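March, late, kitchen light still on

I have to get this down before bed or I'll lose the order of it. The delayed-close idea works! Or it works well enough that Zofia Duda stopped typing and came over to my desk, and she has not done that since I joined.

Backing up. All winter we've been training the policy on demonstrations recorded with the hand-held gripper, and all winter it has been closing too early. It comes down toward the thing it's supposed to pick up, gets within a couple of inches, and snaps shut on air. We tried more demos, we tried cleaner demos, we tried Kacper's trick of cropping the view (which made it worse, and he's still a bit sore about it). Then last week on the train back from Liltthorpe I was scrolling through old recordings and noticed how little time any of us spend with the fingers open and still. We're all so quick! We arrive and grab in one motion, and the model has hardly any examples of just being there, open, looking.

So I asked everybody to wait. Come in low, stop, hold the fingers wide, then go. Lena Sowa recorded most of the new set and I did the rest, 54 demos in all, on the pale table with the dark tray. Kacper mixed them with the old ones and left it training on Hania overnight (Hania is the big workstation, named before my time).

This morning we ran it on the arm. Old policy first, then new, same tray positions, Weronika Kozłowski calling out the starts so neither of us could fudge them. 124 trials altogether, split down the middle. The old one closed early on nearly half of its runs, same as ever. The new one did it 4 times. Four! I made Weronika read me the sheet twice.

What I love is that the change is so small. Same network, same camera, same everything, and all we did was linger. Lena S. thinks the pause gives the model a clear view of what "not yet" looks like, and I think she's right, though I'd like to see it hold up on something that isn't a tray. Virnel's cups would be a good test, they're shiny and they drove us crazy in the fall.

Things I'm less sure of. The new policy is slow. It sometimes sits over the tray for so long that I want to reach in and nudge it – Kacper timed one and made a face. And 2 of the four early closes came from the same corner of the table, where the glare is, so maybe that's its own problem. Zofia wants a run with half the pauses stripped out, to see how few we can get away with. Good idea, annoying to set up, I said yes immediately.

Pasting in one view from the gripper camera, so I remember what "low and open" meant to us this month.

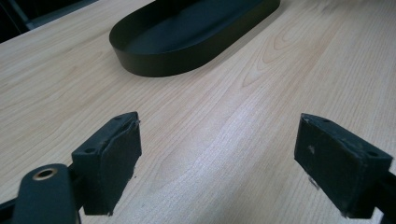
For tomorrow

Ask Kacper to start the half-pause training before lunch. Look at the glare corner again with the blinds down. Order pad material from Marciniak, and ask if they have the thicker kind. Write to Lena Szczepańska, who wanted to hear either way, and try to keep it under a page. Buy milk.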